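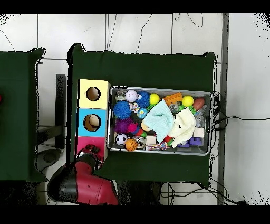 Carol Mellor wrote in after my last post to say that if I want to get rid of toys I should stop asking the kids which ones they still play with, as the answer is always all of them. Her method is to box things up in October, put the box in the garage, and see what gets asked for by Christmas. Whatever doesn't come up by then goes to the church sale.

Carol, I tried it! Well, sort of. I filled two boxes and hid them behind the paint cans, and I felt like a criminal the whole time. My son asked for exactly one thing, a plastic whistle I would happily have lost forever (it's back in the house, it's very loud). My daughter is 12 and claims she's past all this, but she went through the second box when she thought I was on the phone and took out her old horse puzzle.

The part I hadn't planned on was me. I couldn't let go of the bath boats. Nobody in this family has used a bath boat in six years, and there I was drying them off with a dish towel and putting them on a shelf.

So the garage has one and a half boxes in it now, and the sale takes drop-offs until noon. I also found nearly 700 loose puzzle pieces in a pillowcase, and if anyone knows a use for those, please write. My sister says to throw them out, but she's never had to explain a missing corner piece to a four-year-old at bedtime.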